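We use cookies to remember your settings. Accept | Manage

Print this page | E-mail this page
Reading time: 3 minutes

Bedroom Checklist With Comments: Bed Covers and Small Jewelry
Umside guest rooms, Jusisthorpe
February 26, 2026

The form came from Pavliuk and I have filled it in as asked. My comments follow each item. I don't think much of some of the items.

1. Cover lies flat, no trip hazard at the floor. PASS
I am told a creased cover is a "presentation risk." I would like to see the injury report. What matters is whether the hem reaches the floor where people walk, and on my round it didn't.

2. Cover free of tears, burns and pulled threads. PASS, WITH NOTE

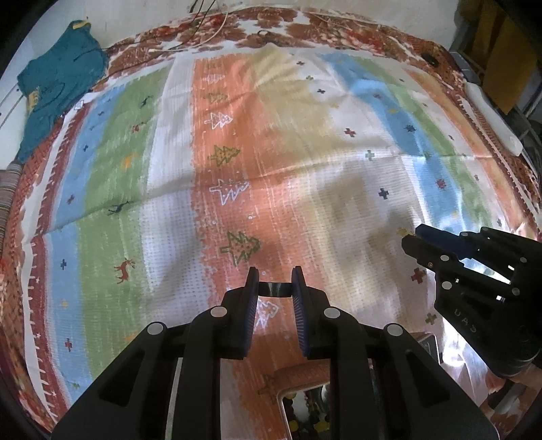
Printed covers hide damage, and the Liner catalog calls that an advantage. I call it a reason to check by hand. With blue, green, white and orange stripes inside a reddish-brown border, a small scorch could sit in the pattern for months. Run your palm along each stripe, then turn back the border and do the underside. The soft folds stayed in after I smoothed them, so I stopped smoothing.

3. Care label present and readable. FAIL
Washed to a blank. Pavliuk wants a replacement label sewn in for $8. Write the wash temperature on the linen card and save the money.

4. Beads and small parts kept away from children under three. SEE COMMENT
The form says "stored securely" and leaves it there. Secured against what? A lid keeps dust out. A toddler will have it off while you look for your glasses. High shelf or locked drawer, or mark it a fail.

5. Bracelet cords checked for wear. NOT DONE BEFORE
The last sheet, from July, has a tick here and no comment. I don't believe the tick. Stretch each cord gently over a tray and look for thin spots between the beads.

6. Metal tins checked for sharp rims. PASS
Fingertip around the rim, slowly. Fine today, but a dented tin should go out.
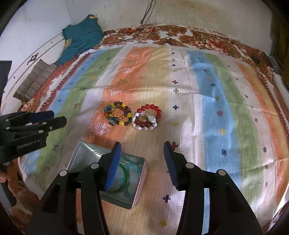
Can jewelry be sorted on the bed?
Only if the cover is checked afterward, because a loose bead in the bedding ends up in the washer or in a small child's mouth. A tray with a raised edge is better.

7. Reviewed against Form 51. DONE
It repeats items 1 to 3 in longer words.

Next check due in July. Item 3 stays open until the card is written.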